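Home | Benches | Robot Cells | Practice Kits | Guides | Contact

Vedard Bench Rules Kit – for robot arms that write, wipe and point

I've been putting these kits together at Siltex since March, and I still get a bit excited when one goes out the door! It's a set of house rules for anyone running a small arm over a tabletop whiteboard, plus the cards, the tape and the sign-off book to go with them. You get 56 laminated cards, 13 blank ones for your own rules, and a binder that opens flat (I was stubborn about that).

The rules began as my own scribbles. Every time we trained a new operator I'd say the same things about the board – check how it's sitting before you start, know where its edges are, keep your hands back until the arm has stopped and you've hit hold. Writing them down was a lot easier on my voice. 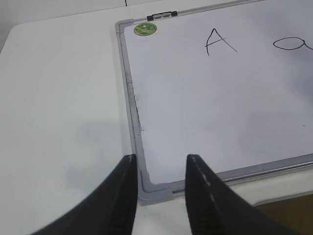

So the first section is all about edges. A board's rail sits a little higher than the writing surface, and a path that's fine in the middle can catch a finger at the corner. Our rule is to run any new path slow and high first, with one person on the stop button and doing nothing else. If you change the board, move it, or swap the fingers, you run it slow again, even at 4:30 when everyone wants to go home.

Section two is letters. We start people on a capital and a lowercase A, partly for the straight strokes and partly for that annoying loop. Keep the marks thin and leave plenty of blank board between them, then write down the pen, the speed and the start height in the book. I know, paperwork! But Liv Fjeld caught a bad start height from an old entry in nine minutes flat, and I'd have been at it all afternoon.

Section three covers the parked arm: fingers closed, hold on, and then you may reach in.

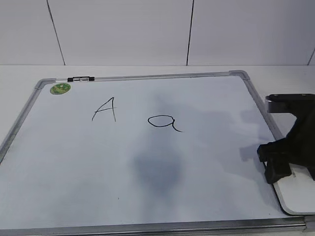 Bergþóra Skov would go further on that one and have the arm backed right off the table before anyone touches the board. She wrote to me that hold is a pause, and a pause can be ended by somebody leaning on the wrong key. Fair enough – card 9 now gives both versions, and you pick the stricter one if more than one person has a pendant.

One thing to be clear on: the kit sits on top of your own risk assessment and whatever safety standard applies where you work. It doesn't replace either of them.

Fits the Aoun binder rack. Order code 477, ships from Rernport.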